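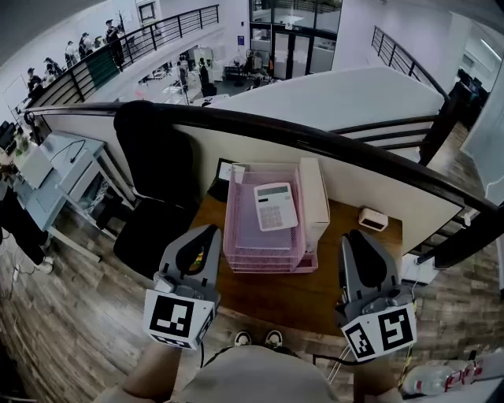 Skirkberg Desks is a set of notes and clips on how small office desks are kept, put in order and used. It covers 800 desk sessions at two sites, Cinamlow and Hellis. Most desks hold the same few things: a tray organizer, a calculator, a box or two, a chair pushed in. The pink wire-mesh tray with the white calculator on its top tier is labeled `tray_stack` and `calculator`, as two items, even though one rests on the other.

## Contents

- `clips/` – 3,377 short clips, sorted by site
- `items.csv` – one row per item per desk
- `notes/` – free text, uneven in length

## Labels

An item gets the label of the surface it rests on. Use `desk`, `tray`, `floor` or `other`. Water bottles on the floor are kept in the list as `floor`. Partitions, railings and stairs are not labeled.

If you can't tell a clock from a speaker, use `small_device`. Please don't guess.

## Known problems

- Hellis desks have no `chair` rows before version 2.
- Tiers are numbered from the top at Cinamlow and from the bottom at Hellis. The script `fix_tiers.py` converts Hellis to match.
- Around 9 sessions have an empty notes file.

## Changes

Version 2 (August): merged `box_tall` and `box_flat` into `box`. The Aryee label list is still supported with `--labels aryee`.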